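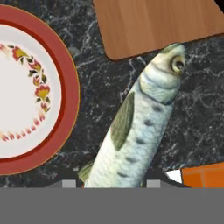
Olville Book Fair: Visit Report

I went to the Olville Book Fair in September for the second year running. It has moved out of the library and into the old grain exchange on Contreras Street, a five-minute walk from the train station. Doors opened at 9 and there was already a line, mostly people with empty tote bags.

The ground floor is for publishers and the upstairs gallery is for used books. I started at the Stollach Press table. They put out science fiction and some fantasy, nearly all of it in paperback, and they had advance copies of their winter list set out to read but not to take. I read the first chapter of a generation ship novel standing up and put it on my list. The opening was slow, with a lot of talk about water rations, but I wanted to know what happened in the next chapter.

Next to them was a young adult publisher from Pliltalham with a time travel series that is up to book 6. I have only read the first two. The covers have been redone, and the new ones won't match what I have on my shelf. The old editions were in a box under the table at half price, so I picked up books three and four.

There were panels all day in the side room. I sat in on the one about alternate history. Four authors talked about how much real research they do before they start changing things. One keeps a binder for every book. Another writes the whole draft first and checks the dates later. The microphone cut out a couple of times and the last questions had to be shouted. I skipped the cover design panel to get lunch, which was a cheese roll from the cart outside.

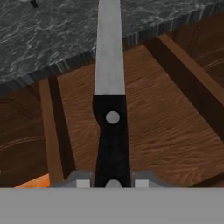 Do you need a ticket for the panels?

Entry to the fair covers them, but the side room holds 200 people and seats are first come, first served. For the afternoon sessions I would line up early.

Upstairs was crowded and warm. The used dealers had a lot of mass market science fiction from the seventies, priced fairly, and one stall had nothing but space opera sorted by author. I spent most of an hour there and came away with three books - two that I wanted and one that I bought for the cover. Bring cash for this floor, as only a few of the stalls took cards.

I left at 2, before the signings started. The trains back run once an hour, and the bag was getting heavy.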